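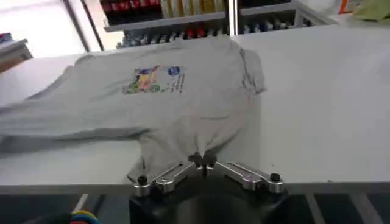
Gray tee, bright print on the chest.

OK so I finally read the county's contract for the license plate readers, all 93 pages of it, and I have gone back and forth on this thing about five times since lunch.

The company is Fostetti. They keep every plate for 527 days. Not suspects' plates, everybody's! My trip to the dentist is in there until I've forgotten I had the tooth out.

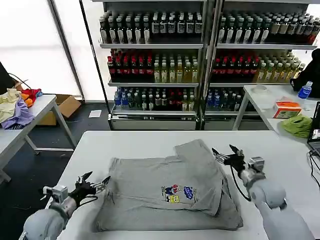 Same shirt, folded into a sort of rectangle.

And yet. Somebody inside the Marard office leaked the search logs in October, and I can't decide how I feel about that either. 1557 searches with the reason box left blank (I wanted to throw my phone). But the leak had home addresses in it too, mine maybe.

So am I grateful or mad? Both, I guess. I'd still vote to cut the 527 down to something sane.
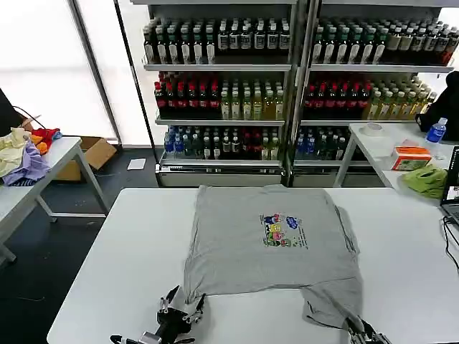 tomemow_reader: Grateful, for me. I asked for those same logs through the front door and they quoted me $500 and a long wait.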